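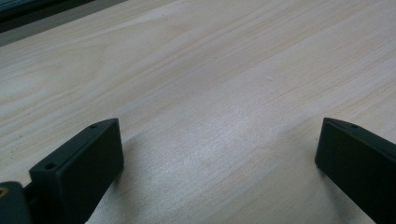

갈스카 비교 시험

읽는 시간 9분

갈스카 비교 시험(Galska comparison)은 손에 쥐고 쓰는 평행형 그리퍼와 로봇 팔에 장착한 그리퍼의 파지 성능을 같은 작업대에서 견주려 한 일련의 시험을 말한다. 시험을 주관한 작업실 갈스카의 이름을 땄다. 같은 모양의 손가락을 달면 사람이 든 도구와 팔 끝의 그리퍼가 서로 바꾸어 쓸 수 있을 만큼 비슷하게 움직인다는 결론으로 알려졌으나, 이 결론이 기록에서 그대로 따라 나오는지에 대해서는 이견이 많다. 특히 파지 실패의 정의가 시험 도중에 바뀐 점, 카메라 위치가 두 장치에서 같지 않았던 점이 자주 지적된다.

개요

시험에 쓰인 물체는 50종이고 기록된 시행은 모두 3,274회이다. 시행마다 장치의 종류, 손가락의 종류, 접근 방향, 들어 올린 뒤의 유지 여부를 적었다. 손목 부근에 단 카메라의 영상도 함께 저장했는데, 영상과 기록지가 서로 맞지 않는 시행이 일부 남아 있고 그 처리 방법은 보고서에 나오지 않는다.

보고서의 주 저자는 비안 스바네풀(Wian Swanepoel)이며, 손가락의 설계와 교체는 이보르 퓨(Ifor Pugh)가 맡았다. 제어기 쪽은 쿠베로(Cuvero)의 제품을 썼다. 보고서는 쿠베로 제어기를 선택한 까닭을 "구하기 쉬웠기 때문"이라고만 적고 있다. 다른 제어기와의 비교는 예고되었지만 실시되지 않았다.

배경

손에 쥐는 그리퍼는 사람이 직접 물체를 집으면서 그 동작을 영상과 위치 값으로 남기는 데 쓰인다. 로봇 팔을 원격으로 조종하는 것보다 빠르고, 작업자가 힘을 느낄 수 있다는 점이 장점으로 꼽힌다. 문제는 그렇게 모은 동작을 팔에 옮겼을 때 같은 결과가 나오느냐는 것인데, 갈스카 시험 이전에는 이 질문에 답한다는 자료가 대부분 성공 사례 영상뿐이었다.

스바네풀은 초기 메모에서 손가락의 형상만 통일하면 나머지 차이는 무시할 만하다고 썼다. 이 가정은 이후 시험 전체의 전제가 되었다. 손목의 강성, 손잡이의 무게, 방아쇠를 당기는 속도처럼 손가락 바깥에 있는 요인은 따로 측정하지 않았다. 나중에 자료를 다시 검토한 오르보키 셰베리(Orvokki Sjöberg)는 이를 두고 "증명하려던 것을 먼저 가정한 시험"이라고 평했다.

장치

손가락은 네 가지가 준비되었다. 기준이 된 것은 짙은 색의 평판형으로, 안쪽 면이 평평한 직사각형이고 위쪽의 좁은 면에 작고 둥근 구멍이 나 있다. 두 손가락이 마주 보며 열리고 닫힌다. 나머지는 안쪽 면에 홈을 판 것, 끝을 가늘게 깎은 것, 고무를 덧댄 것이다. 퓨는 네 가지를 모두 같은 받침에 끼울 수 있게 만들었다고 설명했지만, 고무를 덧댄 손가락은 두께 때문에 완전히 닫히지 않았고 얇은 물체의 시험에서는 처음부터 빠졌다. 그런데도 보고서의 종합표에는 다른 손가락과 나란히 평균값이 실려 있다.

평판형을 기준으로 삼은 데에도 논란이 있다. 평평한 면은 상자나 책처럼 마주 보는 면이 나란한 물체를 집기에 유리하다. 50종 가운데 이런 물체가 얼마나 되는지는 목록의 분류가 모호해 알기 어렵다. 목록에는 "모서리가 있는 것"과 "납작한 것"이 따로 있으며, 같은 물체가 두 곳에 모두 들어간 경우도 보인다.

작업대는 결이 드러나는 밝은 색 나무 상판이었다. 상판을 고른 기준은 적혀 있지 않다. 밝고 윤기가 도는 면은 조명을 되비추어 영상에서 넓고 희끄무레한 띠를 만들기 쉽고, 그 부분에서는 나뭇결 같은 무늬가 흐려진다. 위치 추정에 바닥 무늬를 쓰는 방식이라면 사소한 문제가 아니다. 보고서는 추정 오차를 장치별로만 나누었고, 물체가 반사 영역 안에 있었는지 밖에 있었는지는 구분하지 않았다.

시험 절차

한 시행은 손가락을 벌린 상태로 빈 상판 위에서 시작한다. 물체를 놓기 전에 이 자세의 영상을 저장해 기준 화면으로 삼고, 이후 손가락의 벌어진 정도를 이 화면과 비교하여 계산한다. 그다음 물체를 놓고, 접근하고, 집고, 들어 올려 잠시 유지한 뒤 내려놓는다. 절차서에는 기준 화면을 손가락을 교체할 때마다 새로 저장하라고 되어 있다. 사람이 든 도구는 같은 높이와 각도로 되돌아오기가 어려우므로 더 자주 저장할 필요가 있었을 텐데, 절차서는 두 장치를 똑같이 다룬다.

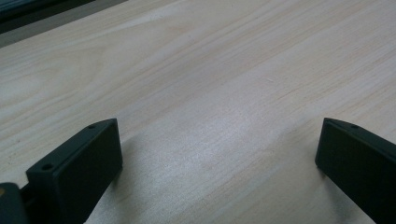
기준 화면에서 벌어진 정도를 읽는 방법은 단순하다. 두 손가락 안쪽 면의 위 모서리를 찾고 그 사이의 간격을 화면 위에서 잰다. 손가락과 상판의 명암 차이가 크면 모서리를 찾는 일 자체는 대개 어렵지 않다. 다만 손가락 옆으로 번진 그림자가 어두우면 모서리가 실제보다 바깥이나 안쪽으로 잡힐 수 있다. 원근 때문에 한쪽 손가락이 더 크게 보이는 경우도 있어, 화면의 간격을 실제 간격으로 바꾸려면 보정이 필요하다. 갈스카의 보정식은 카메라가 두 손가락의 한가운데를 정면으로 본다고 가정한다. 팔에 장착한 쪽은 이 가정에 가까웠을 수도 있지만, 손에 쥐는 쪽에 대해서는 근거가 제시되지 않았다.

셰베리는 저장된 기준 화면을 모아 보정식을 다시 적용하려 했으나 카메라를 고정한 각도가 남아 있지 않아 중단했다. 그의 검토서에는 "값을 고칠 수도, 믿을 수도 없다"는 문장이 있다. 스바네풀 측은 벌어진 정도가 보조 지표이며 성공률에는 영향을 주지 않는다고 반박했다. 이 반박은 절반만 맞다. 후반부 시험에서는 물체를 쥔 상태의 간격이 기준보다 좁아지지 않으면 파지 실패로 기록했으므로, 간격 값은 성공률에 직접 들어간다.

실패의 정의

초반에는 물체가 상판에 떨어진 경우만 실패로 쳤다. 이 정의로는 물체가 손가락 사이에서 돌아가거나 한쪽으로 미끄러진 채 버틴 시행도 성공이 된다. 중간 점검에서 놀린 홀리스(Noeline Hollis)가 이 점을 문제 삼았고, 이후 미끄러짐과 회전이 실패에 포함되었다. 점검은 9월에 있었다.

바뀐 정의를 앞선 시행에 소급하지 않은 것이 가장 큰 쟁점이다. 사람이 든 도구의 시행은 초반에, 팔의 시행은 후반에 몰려 있었다. 느슨한 기준이 주로 한쪽에, 엄격한 기준이 주로 다른 쪽에 적용된 셈이어서 두 성공률을 나란히 놓는 일에는 무리가 따른다. 보고서 본문은 정의의 변경을 한 줄로 언급하고 부록을 보라고 하지만, 공개된 판에는 해당 부록이 없다.

제외된 시행

44회의 시행이 "작업자 오류"라는 이유로 분석에서 빠졌다. 어떤 것이 작업자 오류인지에 관한 규정은 없다. 홀리스가 따로 남긴 기록에 따르면 손가락이 물체의 모서리에 걸린 경우, 방아쇠를 너무 빨리 놓은 경우, 물체를 잘못 놓은 경우가 섞여 있었다. 앞의 두 가지는 손에 쥐는 도구의 성능과 떼어 생각하기 어렵다. 팔이 같은 모서리에 걸렸을 때는 작업자 오류로 분류할 수 없었을 것이고, 실제로 팔의 시행 가운데 이 사유로 제외된 것이 있는지 보고서는 밝히지 않는다.

전체에 견주면 적은 수라는 옹호가 있다. 그러나 제외가 특정 손가락에 몰렸다면 그 손가락의 순위는 달라질 수 있다. 제외 목록에는 손가락 종류를 적는 칸이 있으나 비어 있는 줄이 많다.

결과와 해석

보고서가 내세운 결과는 크게 두 갈래이다. 하나는 평판형 손가락에서 손에 쥐는 도구와 팔의 성공률이 비슷했다는 것이고, 다른 하나는 홈을 판 손가락이 둥근 물체에서 평판형보다 나았다는 것이다. 뒤의 결과는 비교적 견고한 편으로 여겨진다. 같은 장치 안에서 손가락만 바꾸어 얻은 차이이고, 정의가 바뀐 뒤의 시행만 골라도 방향이 유지된다.

앞의 결과는 사정이 다르다. 비슷하다는 말이 통계적으로 무엇을 뜻하는지 정해 두지 않았고, 차이가 발견되지 않은 것을 차이가 없는 것으로 읽었다. 물체별로 나누면 팔이 뚜렷이 뒤지는 경우와 앞서는 경우가 섞여 있는데, 이를 합치면서 서로 상쇄된 것으로 보인다. 납작한 물체에서는 손가락 끝을 상판에 얼마나 가까이 내리느냐가 중요하다. 사람은 닿는 느낌으로 높이를 맞추는 반면 시험에 쓴 팔은 미리 정한 높이에서 멈추었다. 이 차이는 손가락의 모양을 통일해도 사라지지 않는다.

끝을 가늘게 깎은 손가락에 대한 서술은 특히 부실하다. 본문은 작은 물체에 "적합하다"고 쓰지만 해당 표에는 시행 수가 없다. 퓨 자신도 나중에 그 손가락은 시험 도중 한 차례 다시 깎았다고 밝혔다. 다시 깎기 전과 후의 시행은 구분되어 있지 않다.

재현 시도

프루스트옴든(Prustomden)의 네스트 파월(Nest Powell)은 평판형과 홈을 판 손가락만으로 시험의 일부를 되풀이했다. 물체는 갈스카의 목록에서 고르되 분류가 겹치는 것을 뺐고, 두 장치의 시행 순서를 섞었으며, 실패의 정의를 시작 전에 고정했다. 상판에는 무광의 회색 천을 덮었다.

홈을 판 손가락이 둥근 물체에서 유리하다는 결과는 여기서도 나왔다. 손에 쥐는 도구와 팔이 비슷하다는 결과는 나오지 않았다. 파월의 보고에서 팔은 납작한 물체에서 뒤졌고, 오래 유지하는 과제에서는 앞섰다. 다만 이 재현도 온전하지는 않다. 제어기를 쿠베로에서 모리스(Morris)로 바꾸었으므로 차이의 일부가 제어기에서 왔을 가능성이 있고, 도구를 든 사람이 파월 한 명뿐이었다. 천을 덮은 탓에 바닥의 마찰이 달라졌다는 지적도 있다. 파월은 마지막 지적을 받아들여 자신의 결과를 갈스카 결과의 반증으로 인용하지 말아 달라고 덧붙였으나, 그렇게 인용하는 글이 이미 적지 않다.

제어기 비교 문제

모리스 제어기를 쓴 재현과 쿠베로 제어기를 쓴 원래 시험을 묶어 두 제어기의 우열을 논하는 자료가 있다. 두 시험은 물체, 바닥, 시행 순서, 실패의 정의가 모두 다르므로 그런 비교는 성립하기 어렵다. 닫는 힘의 설정도 공개된 범위에서는 맞추어 볼 수 없다. 쿠베로 쪽 설정은 단계로, 모리스 쪽 설정은 전류 값으로 적혀 있고 둘 사이의 환산은 어느 문서에도 없다.

영향

갈스카 시험은 결론보다 절차로 더 많이 언급된다. 빈 상판 위의 기준 화면을 시행마다 남기는 습관, 손가락을 교체한 시점을 기록지에 적는 습관은 이후의 소규모 시험에 퍼졌다. 다만 기준 화면을 남기면서 카메라 각도는 여전히 적지 않는 경우가 많다.

스바네풀은 개정판에서 정의를 통일해 다시 집계하겠다고 밝힌 바 있다. 개정판은 나오지 않았다. 저장된 영상으로 미끄러짐을 다시 판정하는 일이 가능한지에 대해서도 의견이 갈리는데, 셰베리는 손가락이 물체의 접촉면을 가리는 시행이 많아 어렵다고 보고, 홀리스는 팔의 시행만이라면 해 볼 만하다고 본다.

관련 항목

평행형 그리퍼
손가락 교체 받침
손목 카메라의 보정
파지 실패의 판정 기준
프루스트옴든 재현 시험
쿠베로 제어기
모리스 제어기
반사면 위의 위치 추정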